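Chapter 6
Doors, Drawers and the Space Behind Them

When I started fitting out kitchens, I thought a cabinet was a box with a lid on the side. My first boss, Waldemar Bielecka, let me believe it for a whole week. Then he gave me a unit to hang and went off to lunch. By the time he got back I had a door that wouldn't shut, a drawer that wouldn't open past the door, and a very red face!

So this chapter is about the parts that move. We covered the carcass in Chapter 5 (look back at page 113 if you've forgotten what a back panel does for you), and I'm going to take it for granted that your box is square. If it isn't, go and fix it now, please. I'll wait.

You'll need three words before we get going. A door is "hung" on its hinges. The gap between a door and whatever sits next to it is the "reveal." And the "swing" is all the floor or counter space a door sweeps through on its way open, which people forget about until there's a fridge in it.

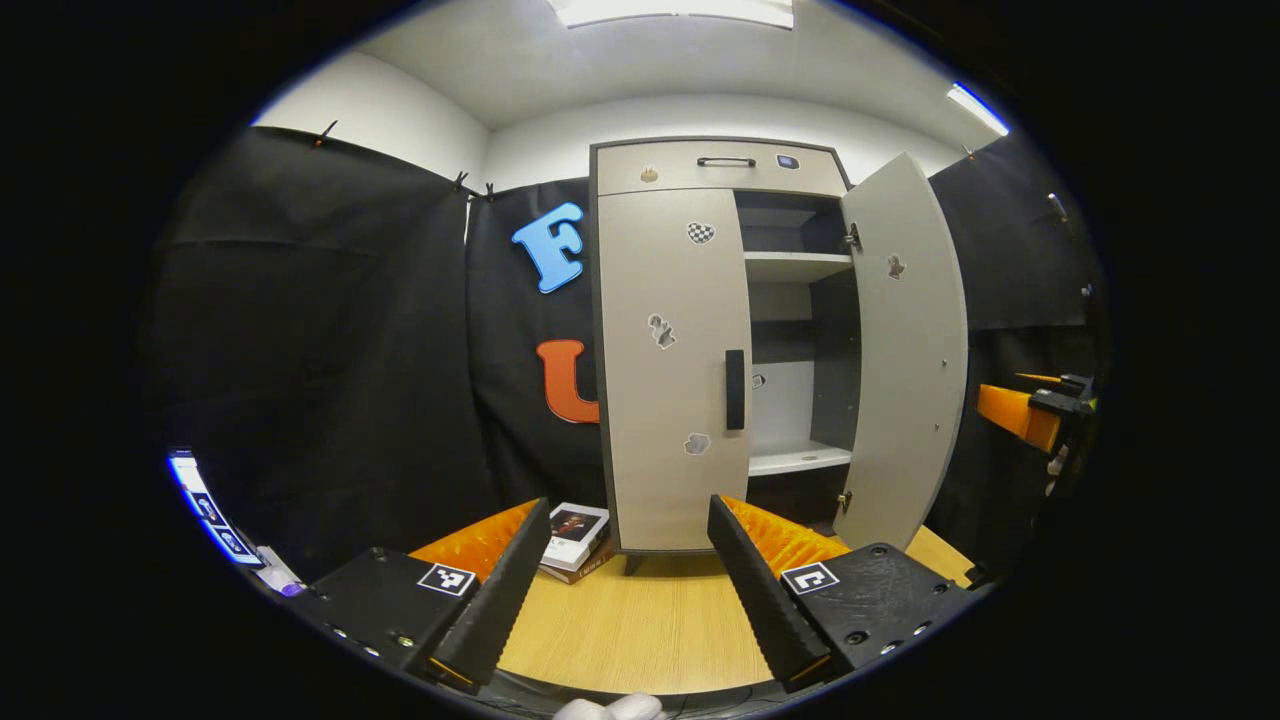 Hinges come first, and I'd like you to get comfortable with them before you pick up a drill. Most small doors do fine with a pair, one high and one low, and that's how the open right-hand door is held here. Look at the handles too: upright on the closed door, right along the edge you'd pull, and a slim bar on the wide drawer, near its middle. Your hand goes to those spots without thinking, and I always mark them in pencil and pretend to open the thing a few times (yes, in front of clients).

Before Section 6.1, open every cabinet in your own kitchen and write down which way each door swings. Keep the list handy, we'll use it for the exercise on page 194.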